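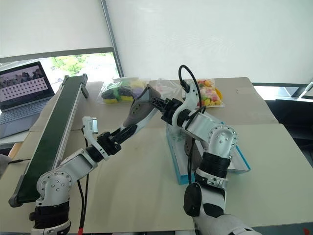
A canvas shoe in mid-air between the two arms at Vurer, Drelcombe. Photograph: Corinne Doucet

The shoe that changes hands

In a workroom in Drelcombe, a small software company is teaching two arms to agree with each other. The mechanics were bought ready. The agreement must be written.

By Fenna Verschueren

The first thing I learn at Vurer is that one must not say "the robot". There are two arms, and each has its own controller, its own clock and, according to Romana Mikuš, its own opinion of where the shoe is.

"When I came here I thought the difficult part would be the fingers," she says. "The fingers are fine. The difficult part is a number which is different on the left and on the right, and both sides are sure."

She has invited me for a Wednesday, when the team tests what it wrote on the days before. The company makes software for handling soft goods: shoes, bags, folded clothes, all the things which do not keep their form when they are picked up. It does not build arms. Its customers have already bought these, often some years ago, and often they stand in a corner because the programming was too much work. One such customer is a returns warehouse in Jusdale, where used and unused shoes come back from buyers and have to be looked at from all sides, also from below. For this a shoe must be turned over, and for turning it over without putting it down, one gripper has to give it to the other.

A person does this without thinking. I try it myself at the coffee machine with my own shoe, to the amusement of Nadhirah Nasution, who writes the planning part of the software. She asks me to do it again, more slowly, and to notice at which moment my first hand lets go. I cannot tell her. There is a short time in which both hands have the shoe, and the weight travels from one to the other like water in a tilted dish.

"This short time is my job," she says.

Two hands, one plan

The older way to program a handover is to fix everything. Arm one goes to a point, arm two goes to the same point from the other side, one closes, the other opens. With a metal block it works very well. With a canvas shoe it works until somebody gives it a shoe of another size, or the same shoe held a little lower at the heel, and then the second gripper closes on air or pushes the toe away.

Nasution's planner does not fix the meeting point in advance. It begins with the grip which the first arm has really made, and from there it makes a list of places where the second arm could take hold. For every place it asks a few simple questions. Can the arm reach it? Will the two wrists touch? Are the fingers coming at the material from a direction where it can resist, or will it only fold away? In the present version the planner starts with 872 candidate grips for a shoe. Most of them disappear in the first moment, because the other gripper is in the way. On the example she shows me, 63 remain after the collision check, and the list is then sorted by how much each arm would have to twist itself to get there.

On her screen the candidates look like the needles of a hedgehog. Then the needles fall off in groups, and a thin rest of them stands along the side of the sole.

"People expect that we search for the best one," she says. "We search for one that is good and has good neighbours. If the shoe has slipped by a few millimetres, I want that the grip beside it is also possible."

I ask if there is not a learned model which could do all this in one step. She answers politely that they have tried two of them and that they use one, but only for suggesting candidates. The checking stays in ordinary geometry. A customer in Jusdale, she says, will telephone at six in the morning and ask why the arm stopped, and she would like to have a sentence to tell him.

Seeing around a gripper

The part which suggests where the shoe is belongs to Wiroj Wannasri. His desk faces the wall and he has turned his screen so that the daylight does not fall on it. Perception, he explains, is easiest when one does not need it. A shoe lying alone on a table can be found by almost any program. As soon as it is lifted, a gripper covers a good piece of it, and the covered piece is usually the piece of most interest, because there the material is pressed together and the shape is no more the shape from the catalogue.

His solution is to let the program remember. Before the first grip it makes a model of the shoe as it lies. After the grip it does not look for a shoe again from the beginning; it takes the model, moves it along with the arm and compares it with what the camera can still see. When there is a difference it has three explanations to choose from: the shoe has turned in the fingers, the shoe has bent, or the arm is not exactly where it reports to be. For each the correction is another one.

"The third one made me lose a winter," says Wannasri.

He means the calibration. Each arm knows its own joints very precisely, but the relation between the two bases was measured by hand, and every time that the table was cleaned or somebody leaned on it, the relation was a little bit wrong. For a single arm such an error hardly matters. In a handover it is added to the error of the other arm, at the worst place. The team now lets both arms look for the same small marker at the start of each day, in 14 positions, and from this the software calculates the relation anew. He is not proud of it as an idea, he says, every textbook has it. He is proud that it runs without being asked.

The clocks were a similar story. Each controller put its own time on its messages, and the difference between them grew during the day. In the morning the handovers went well and in the afternoon they became worse, and for a while the team suspected the sun on the blinds, then the temperature, then each other. Mikuš found it finally while she was drawing a graph for a completely different purpose. The repair took one evening.

The moment of both

After lunch we stand at the table. The arms are white and they move slower than I had thought, with small pauses. Mikuš has the log open and reads it aloud for me in half sentences: left has candidate, left approaches, right holds, waiting for force.

The force is her own part. When the second gripper closes, the software does not immediately open the first. It lets both arms become soft, in the sense that they allow themselves to be pushed, and then the receiving arm pulls very gently. If the pull is felt on the other side as it should be, both are truly holding the same thing. If it is felt too little, the second gripper has caught only a fold of the fabric, or a lace, and the program goes back one step and tries a neighbour. How strong the pull should be was a long discussion. Too strong and the shoe comes out of the first gripper before its time. Too weak and it tells nothing, it is lost in the friction of the joints.

At present the pull is a single value for all shoes. She would like it to depend on the material and she has a branch of the code where it does so, but this branch is not merged, and Nasution, who reviews it, has left 56 comments on it. They both laugh when this is mentioned, one of them a little less.

I watch several attempts. In one the receiving gripper comes near, stops and withdraws, and the log says that the model and the camera disagree. It comes again from a flatter angle. In another the shoe goes over quietly and I miss the moment, although I had decided to look at nothing else. Mikuš stops a third one herself with the keyboard, as she does not like the sound of it. In the log there is nothing special, and she writes the time on a piece of paper.

What the customer sees

Of all this the people in Jusdale will see a window with a list and a button. Vurer is now working on that list. Every failed handover should appear in it with a reason in plain words, and the team has found that it is surprisingly hard to write such reasons. "Grasp infeasible" was the first version. The shift leader who tested it in June asked if this meant that he should do something. The present version says "The second arm could not find a free place to hold. Put the shoe back with the sole down." It is longer and it gets fewer telephone calls.

There is also a recording tool, which Wannasri built in his first months and which has become the thing the others would miss most. It stores the joint positions, the forces and the camera pictures on a common time line, so that an attempt can be played again the next morning, with a changed planner, as if it were happening. Many changes never come to the real arms at all, as the old recordings already show that they are worse. New employees are given a folder of old failures in their first week and have to explain each of them. Nasution says that one is still open. It is a boot, and it fell after both grippers had reported a firm hold.

When I leave, she is sitting in front of this recording again, with the sound off, moving the time line forwards and back with one finger. Mikuš is already loading the next version on the controllers, first the left and then the right.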